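Clindovcombe Tenants and Workshops Association
Household and Shop-Floor Machines Working Group
Minutes of the meeting held 2 January 2020, Meeting Room 2, Bandara House

Present: the chair, the secretary, two members for the residents, two members for the workshops, one member for the laundry and kitchen staff.
Apologies: the member for the Eltlow site.

1. Minutes of the last meeting

The minutes were agreed with one correction. Under item 4, "dishwashing" should read "dish clearing." The group has not looked at dishwashing and has no plans to before spring.

2. Matters arising

The secretary wrote to Eltlow asking whether their packing benches could be seen during a working shift. No reply yet. The secretary will try by phone.

The question of who pays for the extra outlet in the back workshop was put off again. The workshop members asked for it to be noted that this is the second time.

3. The question from the general meeting

The chair read out the question as it was passed to the group: whether machines can do household or shop-floor chores yet, and if so which ones the Association should spend money on. The chair asked members to keep to the first half for now. There was some discussion of what counts as a chore. The kitchen member said that most of what gets called a chore is five or six small jobs in a row, and a machine that does one of them still leaves a person standing there for the rest. It was agreed to list jobs in small pieces from now on, so "clear the table" would become pick up a plate, carry it, set it down, wipe, and so on.

4. Report on floor cleaning

One of the resident members reported on the floor machine in the shared hallway. It does the straight part well and the corner by the mailboxes badly. It stops at the rubber threshold and has to be lifted over. Residents on the ground floor like it. The member's view was that it saves time on most days but does not take the job away, and that whoever empties it should be named on the rota.

The laundry member asked if anything on the market folds sheets at a price the Association could pay. Nothing suitable had been found. Sheets stay with the staff.

5. Report on the workshop

The workshop members reported on the label feeder and the screw counter. Both have run well since they were put in, on parts of one size. When the size changes, setting up takes roughly 67 minutes, and on short runs it is quicker to do the work by hand. They asked that any future machine be judged on changeover time as well as on speed.

The chair asked if the feeder had cut anyone's hours. It had not. The person who used to feed labels now does checking.

6. Arm with gripper, household objects

The group spent the longest part of the meeting on this item. The Elta study is looking at whether an arm with a simple two-finger gripper can handle things found in a kitchen or on a bench. Members had the study's short paper in front of them.

The kitchen member said the objects were well chosen in that they are not all alike. A small block has flat sides and should suit two fingers. A plate with a low rim is another matter, and she doubted that a gripper coming straight down would get under it. Doors and drawers are different again, because the arm has to follow the swing or the slide of the thing it is holding.

A workshop member pointed out that everything in the study is within reach and well spaced. A real counter has a kettle in the way and a wet cloth on top of the plate. The other workshop member thought this was fair for a first stage and said their own screw counter started with one tray.

There was a question about weight. The paper does not give a figure for how much the gripper can lift. There was also a question about safety near residents. The group felt it could not advise on this without seeing what happens when a person reaches in.

On the main question, the group's view for now is that picking up and putting down small solid things is worth following, and that no advice to buy should go to the general meeting. One resident member wished it noted that she would go further and drop the subject for a year.

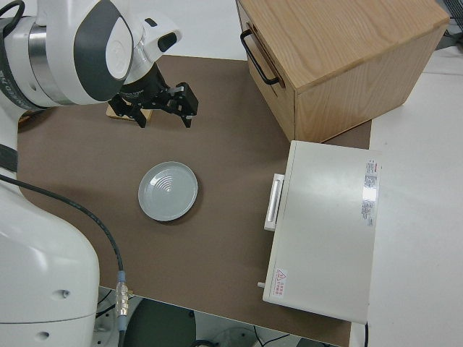

7. Budget

The amount left in the working group's line is $2,473. It was agreed to spend none of it on equipment this quarter. Travel to Eltlow may be claimed in the usual way – receipts to the secretary.

8. Actions

Secretary: phone Eltlow about a visit. Ask Elta for lifting weight and for any results with the drawer and the door.
Kitchen member: write out table clearing as a list of small jobs, one page.
Workshop members: keep a note of changeover times until the next meeting.
Chair: raise the back workshop outlet with the building office.

9. Any other business

The heating in Meeting Room 2 was reported as too low. The chair will mention it when asking about the outlet.

10. Next meeting

April, date to be set once Eltlow has answered. Papers to reach the secretary five days before.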